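Power cord sorting, is it worth keeping spares at all?

Kivari Home Forum > Storage and Tidying > Cables and Electronics

tendden_user
Posted 02/05/2025

We moved in July and I still have every power cord we own in one moving carton in the hall closet. Most of them are black, none are labeled, and I can't tell the printer cord from the monitor cord without trying them. My wife wants the carton gone. I want to keep what we need and get rid of the rest without finding out later that I threw out the only cord for the slow cooker.

I was looking at the Tendden drawer unit with the narrow dividers. It's 30 inches wide, so it would fit under the desk. Before I spend money on it I'd like to hear how other people have done this. Do you sort by type, by room, or by device? And what do you do with the ones you can't identify?

halfbath
By device. Anything that belongs to a device gets stored with the device. The slow cooker cord goes inside the slow cooker. The label maker cord goes in the bag with the label maker. What's left after that is your actual spares.

Don't buy the drawer unit yet. You don't know how much you're keeping.

gravelroad674
Disagree with halfbath on storing them with the device. I did that for years and when a cord went bad I had no idea whether I had a replacement, because they were spread over four closets. One place for all of them, sorted by the end that goes into the device. There are only a few common ends. Three-slot for computers and monitors, figure eight for small stuff like radios, and then the wall adapters with the round barrel, which are their own problem.

For the adapters, read the label. Voltage has to match, and the amps on the adapter have to be the same or higher than what the device asks for. Check the polarity symbol too. If you can't read the label, recycle it.

halfbath
You had them in four closets. I have one closet. It works fine.

oleander_k
I did mine over the winter and can tell you what went wrong the first time. I dumped everything on the floor of the spare room, sorted into piles, and then had to stop for dinner. The dog walked through it. Use boxes from the start, and do it on a table so you aren't bent over.

Second time I used two shipping boxes side by side. One was the mess, one was for cords that had been looked at and coiled. I didn't try to sort by type until the mess box was empty.
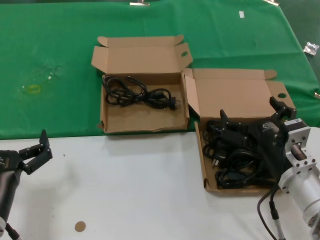

Coiling is the part that takes the time, and it's also the part most people skip. A cord that goes into the good box uncoiled will be tangled with the next three by the end of the afternoon. Wrap it loosely in loops as wide as your hand, let it follow the curve it already has, and don't wind it tight around the plug, because that bends the wire where it joins and that's where they fail. The cord in the left box is about as tight as I'd go. Lay it in with the plug to one side so you can see what it is, and start the next one beside it instead of on top. When you pull from the full box, look for a plug, like the one sticking up with the prongs showing on the left, and work back from there. If you grab a loop in the middle you only tighten everything else.

It took me an evening and part of the next morning. The good box ended up half full and I gave away the rest.

gravelroad674
Good point about starting from the plug. I'd add that you should feel along the cord while you coil it. Any cracks, flat spots or sticky patches in the jacket and it goes in the discard pile. I don't tape them.

porchlight_dan
Can I ask what you fasten them with? I've used rubber bands and they dry out and stick to the cord.

oleander_k
Hook and loop strips, the kind that come on a roll. Cut them to length. The Jerko ones are fine and so are the store brand. Some cords I don't fasten at all if they're thick enough to hold the coil.

bluffside
I'm going to be the one who says keep fewer. I kept two computer cords, one figure eight, one extension cord and the chargers we use every day. Everything else went to the electronics recycling at the county yard. It's been three years and I've had to buy one cord since. It was cheap. The closet space was worth more to me than that.

gravelroad674
That works until you need an odd one. I have an old scanner with an adapter you can't buy anymore.

bluffside
Then keep that one. I'm talking about a box of black cords that he can't tell apart. If you can't name what it goes to, you aren't going to go looking for it when you need it.

gravelroad674
I've gone looking for it plenty of times. The standard ones are interchangeable, so you don't need to know what it came with. You only need to match the end and check the rating printed on the plug. A thin cord shouldn't go on a heater or anything else that pulls a lot of power.

tendden_user
This is helpful. To answer a couple of things: the carton is bigger than a shipping box, and there are phone chargers and video cables mixed in with the power cords. Should I pull those out first or do it all in one pass?

oleander_k
One pass, but set up a third box for anything that isn't a power cord. Don't sort that one until later. If you start comparing video cables you'll be there all night.

halfbath
Agree with that. Also go around the house before you start and check which devices are missing a cord. Write them down. Then you know what you're looking for.

marlowe_st
Chiming in on the drawer unit, because I have the Tendden. The dividers are fine for chargers and small adapters. They're too shallow for a thick computer cord once it's coiled, and the drawer catches. I moved my heavy cords to a Lã fabric bin on the shelf above and only use the drawers for the small stuff. If most of yours are power cords I'd skip it.

porchlight_dan
Is the Lã bin stiff or does it slump? I had one of the cheaper kinds and it folded over as soon as there was any weight in it.

marlowe_st
It has a board in the bottom and the sides hold up all right when it's full. When it's half empty it leans a little.

bluffside
Or use a cardboard box. They're already in the house.

tendden_user
OK, I'm going to do it on the kitchen table this weekend with three boxes and a trash bag. Skipping the drawer unit until I see what's left. I ordered a roll of the hook and loop. Halfbath, I did walk around and make the list. We're missing cords for the slow cooker, the sewing machine and one of the monitors, so those have to be in there somewhere.

halfbath
Check the sewing machine case first. Some of them have a pocket in the lid.

tendden_user
It was in the pocket.

gravelroad674
Sewing machine cords with the foot pedal attached are one of the few I would store with the machine. I'll give halfbath that one.

porchlight_dan
Post what you end up keeping when you're done. I have the same carton in my garage and I'd like to know how big a bin to buy.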